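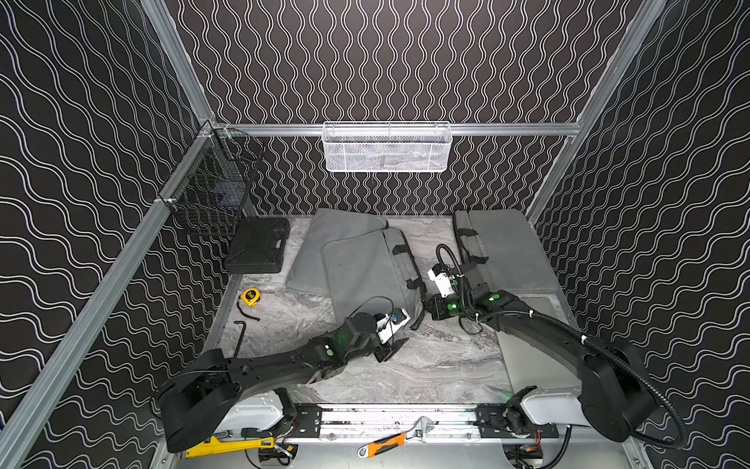
Notebook, wash fastness of printed blackout cloth, August

Carried over from last entry: Privach lot shows color loss at the fold lines after the second wash. Tiwari lot does not. Both are black ground with white pigment print. Supplier sheet for Privach gives no cure temperature, so I am treating cure as unknown.

Setup
Cut strips from each lot, long side parallel to selvage. Edges overlocked, no pre-rinse. Bath at 60 C, standard powder, no bleach. Ballast is plain cotton from the Bistari roll. Line dried indoors, face out.

Run A
Privach, face side. White lines still sharp on the flat. At the fold the pigment has cracked and the ground shows through. Adjacent cotton picked up a slight gray stain, worst near the overlocked edge. Could be loose fiber from the cut edge and not dye. Check under the loupe.

Run B
Tiwari, same bath recipe, fresh water. No cracking. Hand is stiffer than Privach before and after, so probably more binder. Stain on cotton not visible by eye.

Run C
Stopped at 20 min, drain filter blocked with lint. Discard. Do not average with A.

Weights
Conditioned overnight before weighing. Tiwari 415 g/m2, heavier than I had written on the bolt tag. Tag corrected. Privach not reweighed, balance was drifting and Devendra had it open for leveling.

Notes
Frauke Brandes wants the rub test done dry and wet before we say anything to Nitero. Agreed. Dry rub first, the wet cloths have to be made up.
Fold the strips on the bias too. All folds so far are straight grain, and curtains get bundled any which way.
Ask Privach: binder type, cure time, whether the print goes on before or after the coating.

Open
Loupe check on cotton from A
Repeat C with filter cleaned
Reweigh Privach, 2 cuts from opposite ends of the bolt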